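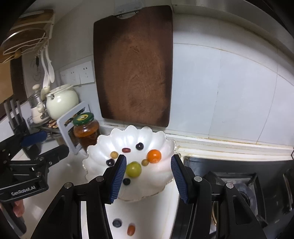
How long does a wall-mounted adhesive hook hold a constant load in a humid room?
Under the conditions tested, the median time to failure was 568 hours at high humidity, and most hooks in the dry group were still holding when the test was stopped.

Background

Adhesive hooks are sold with a single load rating, usually printed on the back of the pack. The rating comes from a short test at room conditions. Kitchens and bathrooms are not at room conditions for much of the day, and the load is often left in place for months. Our group wanted to know how far the printed rating can be trusted when the air is damp and the load is never removed.

Two failure modes are described in the course notes. In the first, the pad slides slowly down the wall (creep) and then lets go. In the second, the pad peels from the top edge with little sliding. The first depends mostly on shear load, the second on how far the load sits from the wall.

Materials

Two hook types were used, the Ollden clear pad and the Grotar foam pad. Both were bought from the same store in March. The test surface was painted plasterboard, cut into panels and wiped with rubbing alcohol. Panels were left to dry overnight before the hooks were applied. A Triltel data logger recorded temperature and humidity inside each chamber.

The chambers were plastic storage tubs with tight lids. The humid chamber held an open tray of saturated potassium chloride solution, and the dry chamber held silica gel. Both were kept in the same closet to limit the difference in temperature.

Method

Each hook was pressed by hand for 30 seconds and left unloaded for one day. A steel weight was then hung from it. The weight was set at the printed rating for that hook type. Pad position was read against a pencil line twice a day, and a contact switch under each weight logged the time of the fall. Six hooks of each type were placed in each chamber.

Hooks that fell were examined for adhesive left on the wall. If paint came away with the pad, the result was recorded as a wall failure and kept out of the median.

Results

In the humid chamber the Ollden pads had a median life of 568 hours. The Grotar pads had a median of 274 hours in the same chamber. In the dry chamber 2 Grotar pads fell before the end of the test and no Ollden pads did.

Creep was visible on every Grotar pad that failed. The foam stretched along the lower half first, and the top edge stayed attached until close to the end. The Ollden pads showed almost no movement between readings and then fell between one reading and the next. This makes them harder to check by eye.

Sources of error

Hand pressing was not controlled. The Morikawa force gauge we had planned to use was out for calibration, so pressing force was not measured. The lids were opened twice a day for readings, and the humidity trace shows a dip each time. Plasterboard was the only surface tested, and the results should not be applied to tile or glass.

Further work

A repeat at half the printed rating would show whether the humid result is mainly a load effect. Readings through a window in the lid would remove the humidity dips. The switch log and the panel records are in Appendix B.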